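The stop came on a January afternoon, with the arm over the tray and its fingers open. No alarm sounded. The controller at the Netumeo laboratory recorded a normal finish to the cycle, and the operator on duty, Kirsten Frandsen, walked toward the table to reset the toys. She was within reach when the arm began to move again.

Ms. Frandsen was not hurt. She stepped back, pressed the stop button and wrote the event in the log. What followed was a review that took the laboratory's main sorting project off its schedule and changed the way its staff approach a machine that seems to be at rest.

The project, known as Plakedix, studies how a robot arm picks mixed toys out of a crowded tray. Soft and spiky pieces are harder to grip than plain balls, and the arm often has to try again. Each retry begins with a short wait while the planning software chooses another target. 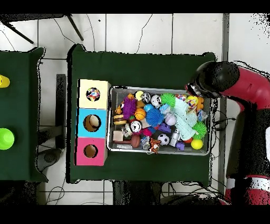
It was this wait that caused the trouble. Under most conditions it lasts two seconds. On the day of the event it lasted 16, long enough for a trained person to believe that the work was over. The status message had been sent by the program that counts attempts, which had reached its limit. The program that moves the arm had not yet received that message and still held a valid target.

"We had two parts of one system giving two different answers," said Levente Antal, who led the review. "The operator could see only one of them."

Mr. Antal's group read through 388 earlier runs and found the same mismatch in seven. In each of those, the arm had moved after the screen reported that the cycle was complete. No one had been near the table, and the runs had been filed as successful. 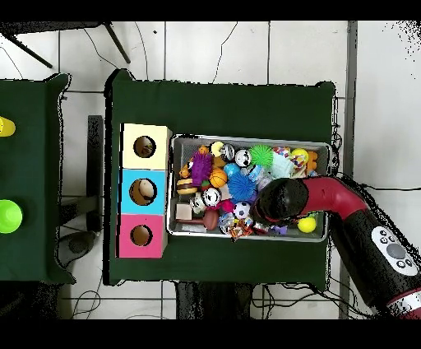 The sorting table at Netumeo, with the gripper above the toy tray.

The laboratory has since made the motion program the only source of the "complete" message. Staff must also place the arm in a protective stop before reaching into the tray, whatever the screen says. Bisgaard, the engineering firm asked to check the changes, recommended a light on the table that stays on while any target is held – a simple measure, and one that the first design had left out to save wiring.

Oddur Kvaran, who manages daily operations, acknowledged that the new rule has slowed the work. Resets now take about twice as long. He does not expect the rule to be relaxed, and new operators practice it before they are allowed to run the arm alone.

One question remains open. The review did not establish why the message was delayed, and the network records for that afternoon are incomplete. Mr. Antal's group is continuing to test the link between the two programs.

Contact the editors | Copyright 2025 Zinero Magazine. All rights reserved. | Back to top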